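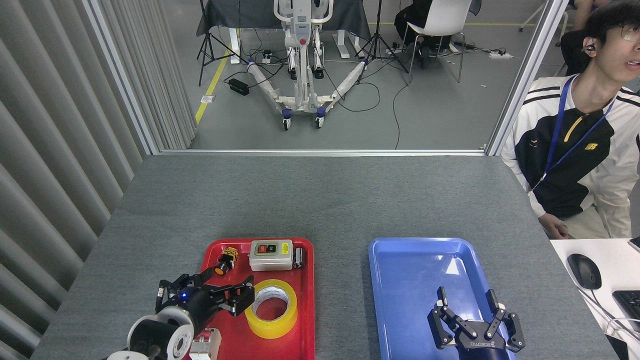
Can a machine do the boring half of my job yet?
General shop talk – 416 views

sandro_monti
Wednesday, 7:12 am

Morning, everyone. I run a little repair and parts counter in Wistham, and every evening somebody (me, usually) spends the last hour of the day sorting the returns bin. Switches, caps, rolls of tape, little boxes with and without the thing that belongs in them. My nephew keeps telling me two arms and a pair of trays would have it done while I eat my supper. I've been hearing that since I had hair, so I'm asking people who've been near one lately. Are we there?

benchdog
We're there for one kind of part in one kind of bin. We have a Bekeo cell at work that loads the same bracket all day long and it's a lovely thing to watch, truly. Then one day the supplier changed the bag the brackets came in and we lost the whole morning. A returns bin is all surprises. I'd save your money and hire a high school kid.

Katia D'Amico
I'm going to disagree with benchdog, kindly, because I think we're judging these by machines bought years ago. Look at what's sitting on the red tray in the picture up top. There's a switch box with a red and a green button, a roll of yellow packing tape, a small thing with a silver top that might be a battery, and they're all close together. Five years ago no one I knew would have laid out a tray like that for an arm. They'd have put one wooden block in the middle and clapped when it moved! I worked the line at Wastness for 12 years before my knees gave out and I'd have been very glad of something that could clear even half a tray.

benchdog
Laid out, sure. The blue tray's still empty, Katia :)

Katia D'Amico
Ha, fair enough. Give it a minute!

mrs_pell
I came over from the housekeeping board so forgive me if this is a silly question. I do the cleaning for 2 houses plus my own, and what I'd want is something to pick up the floor before I vacuum. Toys, socks, a hair clip, half a cracker. Is that easier or harder than what Sandro is asking about?

benchdog
Harder, I'd say. Socks are awful. A switch box stays the same shape when you grab it and a sock doesn't, and then you've got the dog and the stairs on top of that.

Katia D'Amico
Harder, yes, but a house is also more forgiving. If it drops a sock you've lost nothing. If Sandro's arm puts a bad switch in with the good ones, some poor customer finds out at home.

sandro_monti
That last part is what worries me. Picking things up I can believe in. Knowing the tired switch from the good one is most of the hour, and I do it half by the feel of the click. I called Bellini on my lunch break and the fellow was very nice, and he offered to let me send over 60 of my own parts for a trial – my worst ones, if I like. Nothing to pay but the shipping.

benchdog
Send the worst ones. And throw in a roll of tape with the end stuck down, I want to hear how it does with that.

mrs_pell
And a sock!

sandro_monti
Packing the box tonight. No promises on the sock.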